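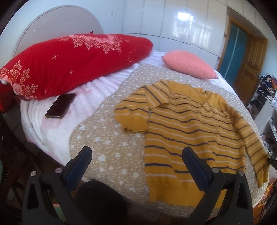
Slide 1. Good afternoon. My name is Gwendolyn Ambrose and I run the repair evenings at the Vornitz branch library. I have 23 minutes and I'd like to leave 9 of them for questions.

Slide 2. Who comes. Mostly people with one item they like and can't bring themselves to throw out. Knitwear is the biggest group, then trousers, then bags. We turn away shoes and anything electrical.

Slide 3. How an evening runs. Doors open at 6:30. Each person fills out a card with their name, the item and what is wrong with it. Binta Lawal reads the cards and sends people to a table. Last item is taken at 8:15.
(Pause. Ask who here has run something similar.)

Slide 4. Numbers from last season. 84 items came in. Moths did more damage than everything else put together. Elbows came second.

Slide 5. Knits in more detail. A small hole with the loops still sound can be closed with duplicate stitch. A worn elbow needs a darn or a patch. Matching yarn is the hard part. We keep a drawer of leftovers, and Mireille Moulin sorts it by thickness first and color second. If there is no match, ask the owner before you start. Many of them are happy with a contrast.

If someone asks about stripes: work one color at a time and carry the yarn loosely on the back.

Slide 6. Money. We started with $500 from the branch. It went on needles, darning mushrooms, two lamps and thread. The lamps were worth it. The cheap scissors were a mistake and we replaced them by January.

Slide 7. What I would change. Fewer tables, longer slots. Put the tea at the back of the room, away from the wool.

Slide 8. Contacts. Leave this one up during questions. Handouts are by the door, and Solange Caron has the sign-up sheet for the spring evenings.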